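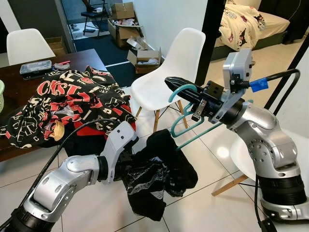
Murdo Yule
Wardrobe and Stores Lead, Husorell Community Costume Store

Progress report to the Clurner Fund, February

Dear Heather Nisbet,

When we applied for the grant I wrote that the black clothing would be "sorted, hung and listed by spring". I'd like to thank you for not laughing at the time. Black clothing is what every drama group wants to borrow and what every drama group brings back in a carrier bag, so we began there.

The sorting has moved into the room with the white tiled floor, where dropped socks show up nicely. Things to be hung start in a heap on the dark wooden table. The heap has a good deal of red and white lettering in it, which tells you how strictly people read the words "plain black" on our donations poster. Printed items now go on a rail of their own. The one on its way to a teal hanger has a faded white pattern and will be joining them, creases and all.

Where we are:

Garments on the list so far: 710
Hangers bought from the grant: 100
Garments put aside for mending: 31
Rails built: 2 (the third is in its box, with instructions)

You will notice that 100 hangers do not go far among 710 garments. I noticed too, some time after placing the order. Trousers are being folded over in pairs and T-shirts will go in drawers, as they should have done in the first place. Plilex have quoted for a second batch and I can cover it from the money left over on labels.

The clear box with compartments stays on the table during sorting. My plan for buttons and hooks was one compartment per size. It has held up better than most of my plans, although safety pins get everywhere. The white chairs are for menders and are more comfortable than they look, up to the second hem.

Still to do: the Carhuamaca trunk, left over from a touring show and full of capes. I opened it in the autumn and closed it again. It is down for next month, after the mending, and I would ask that we leave the capes out of the spring target. The list itself can be sent over whenever you want it. The spelling of "waistcoat" varies.

Murdo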